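Andale council delays vote on gift disclosure rule

May 29, 2022

The Andale city council voted 4 to 3 to put off a decision on new disclosure rules for elected officials, pushing the matter back until January.

The proposal would require council members to report any gift worth more than $100. It was drafted after records showed that one member had accepted $498 in travel and meals from Brilora, a paving contractor that was bidding on city work at the time. The member has since repaid the money.

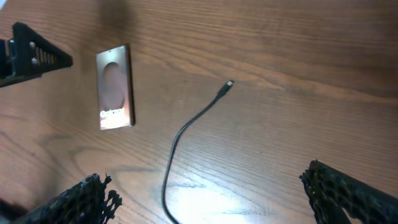
A metallic plate on a wooden tabletop.

Supporters of the delay said the draft was unclear about gifts from relatives and asked the city attorney to rewrite that section. Opponents said the wording could have been fixed the same night.

A petition backing the rule has collected 800 signatures, most of them from the Darwish neighborhood, where Brilora repaved several streets last year.
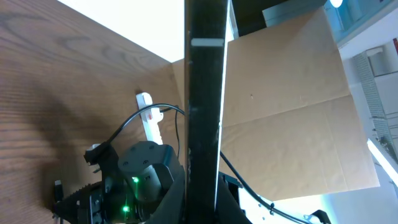
A cardboard box near a black pole with a band of white tape.

The neighboring town of Fluvevar passed a similar rule in January with no votes against it. Andale officials now file one disclosure form a year, and it does not ask about gifts.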